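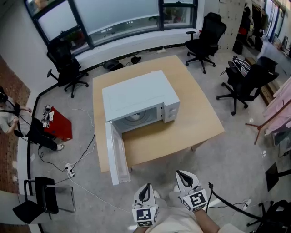

Steam first and wipe second, wrote a reader under last month's page on kettles, and I've cleaned microwaves that way ever since. It's brilliant! Even splatters baked on for weeks come away with a soft cloth.

What you need
A microwave-safe bowl or mug
300 ml water
2 tablespoons white vinegar or lemon juice
A wooden spoon or stick
A soft cloth and a drop of washing-up liquid

Loosening the muck
Pour the water and vinegar into the bowl and stand the wooden spoon in it, so the water doesn't boil up suddenly. Heat on full power until the window has properly steamed up. On my 800 W Bilau, with its two plain dials, 8 minutes is the most it ever needs. Leave the door shut for a bit longer — this is when the steam does its best work — then lift the bowl out with oven gloves. 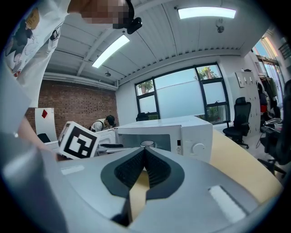
Could I use a cup for this, asks a reader from Zornolum, or does it have to be a bowl? A cup is fine if it's microwave-safe and big enough to leave plenty of room above the water.

Wiping down
Switch off and unplug. Take out the glass turntable and wash it in the sink like any plate. Wipe the roof first, then the sides, then the floor, and lift out the roller ring if yours comes loose (so many crumbs!). Go gently over any cover on the side wall and leave it in place.

Finish with the door, inside and out, and the edge where it closes. Dials only want a barely damp cloth. Dry everything, put the turntable back and check that it sits level before you plug in again.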